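Folding Methods and Drawer Space: A Comparison for Shared Student Housing

Home and Consumer Studies, Term Project Report
January 2019

1. Background

Students at Clornurow Hall get one chest with three drawers each. The drawers are shallow, and most of the people we talked to before starting said they gave up on folding within the first month. Clothes end up on the chair, on the bed or in the bottom of the closet. Our project looked at whether the way a T-shirt is folded makes a real difference to how many fit in a drawer, and whether the difference is worth the extra time.

We picked T-shirts for two reasons. Everyone has them, and they are the item that fills the drawer fastest. Sweaters and jeans were left out after the first planning meeting, as the thickness varies too much from one to the next.

2. Methods compared

Three methods were tested.

Stack fold. The shirt is laid face down, the sides are folded in with the sleeves, and the bottom is brought up to the collar. Shirts go in the drawer flat, one on top of another.

File fold. Starts the same way, but the long strip is folded in thirds so that the shirt stands on its edge. Shirts go in the drawer in a row.

Roll. The shirt is folded in half lengthwise, the sleeves are turned in, and it is rolled from the bottom hem to the collar.

Every member of the group learned all three from the same printed sheet. We practiced for one evening before any times were written down. The sheet had to be rewritten once. The first version said "fold the sides to the center," and half the group brought them to the center line while the other half overlapped them, so the finished widths did not match.

3. Work surface

The planning sheet said to fold on a desk. This did not last. The desks in the hall are too narrow for a large shirt to lie open, and the sleeves hang off the side and drag the rest of the shirt with them. We changed to a bed and kept it for all the timed work.

A bed has its own problems. The mattress gives under your hands when you press a crease, and the fitted sheet moves with the shirt if it is not pulled tight at the corners. We pulled the sheet straight before each set. Some wrinkles came back anyway, mostly toward the corners, but they did not get in the way of folding.
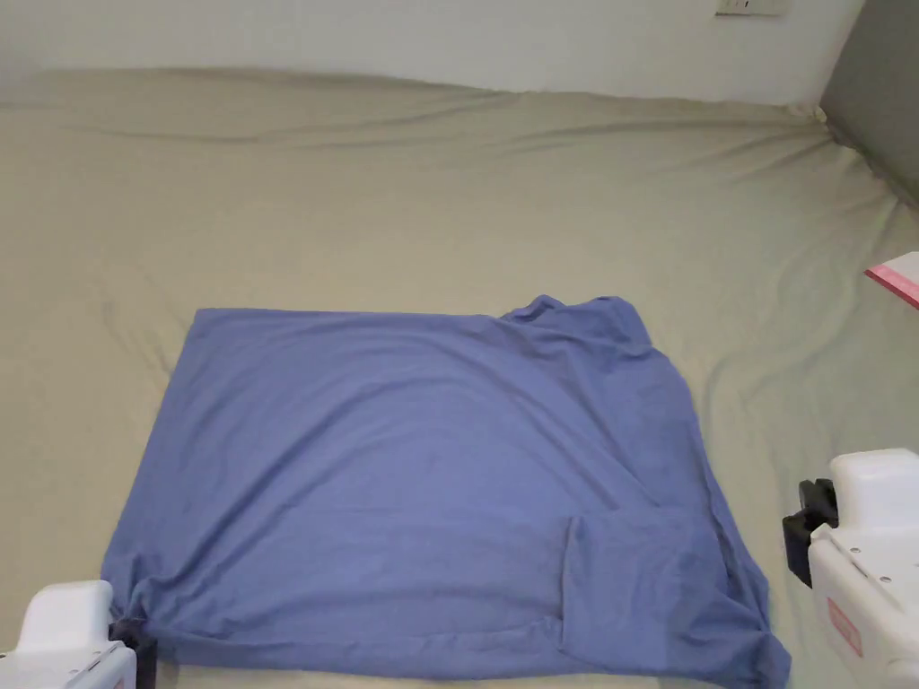 Figure 1. Blue T-shirt spread on the bed, with a rumpled area near one corner of the upper edge.

Getting the shirt flat turned out to matter more than we expected. A bunch of fabric left at the collar or shoulder ends up inside the fold and makes a lump. In a stack the lump makes the pile lean. In a file fold it is worse, as the shirt will not stand up straight and takes the space of two. After the practice evening we added a step to the sheet: smooth from the middle outward with both hands, then check the shoulders, then fold.

Jersey knit also stretches. If you pull the hem to get rid of a wrinkle, the bottom of the shirt gets wider and the sides no longer line up. Smoothing with a flat hand works better than tugging.

4. Procedure

Each method was timed 100 times, split evenly among the group. Timing started when the shirt was picked up from the laundry pile and stopped when it was placed in the drawer. Smoothing was included in the time. Shirts that were inside out were turned right side out before the clock started, which we now think was a mistake, because in normal life that is part of the job.

For the space test we used one drawer from an empty chest in the Gruvemley wing. We filled it by each method until it would no longer close without pushing, then took out one shirt and checked that it closed cleanly. Sizes were mixed, from small to extra large, and the same set of shirts was used for every method in the same order.

We also ran a "lived in" test. Two drawers, one stacked and one filed, were used normally for two weeks by two members of the group. They wrote down each time they had to refold something after looking for a shirt.

5. Results

The stack fold was the fastest in all sets. The roll was next, and the file fold was the slowest. The gap between stack and file got smaller as people practiced, but it never closed.

For space, the file fold came out ahead, with the roll close behind. The stack lost room at the top of the drawer, where one more layer would catch on the frame. Rolls left gaps between them that could not be used for anything except socks.

In the lived in test the filed drawer stayed neat for longer. Every shirt can be seen from above, so there is no digging. The stacked drawer needed refolding several times in the first week — usually after someone wanted the shirt on the bottom. The filed drawer had one problem of its own. Once it was half empty, the remaining shirts fell over. A shoe box placed in the back fixed this.

6. Problems and limits

Only one drawer size was tested. A deep drawer could favor the stack, and we have no way to say by how much.

The people doing the folding were also the people who planned the project, and most of us wanted the file fold to win. Timing was done in pairs to keep this under control, but the drawer test was judged by eye.

Thin shirts were hard to file. They slump in the middle even when folded well. We marked these on the tally sheet but did not separate them in the results.

7. Recommendations

For the shallow drawers in Clornurow Hall we recommend the file fold for everyday shirts. People who do laundry once a week and own only a few shirts will not gain much from it and can keep stacking.

Fold on the bed with the sheet pulled tight, one shirt at a time, and smooth the shoulders before making the first fold. Do not fold straight out of the basket on your lap.

The instruction sheet will be posted in the laundry room in February. A second group has asked to repeat the drawer test with sweatshirts, and we have passed on our tally sheets and the shoe box.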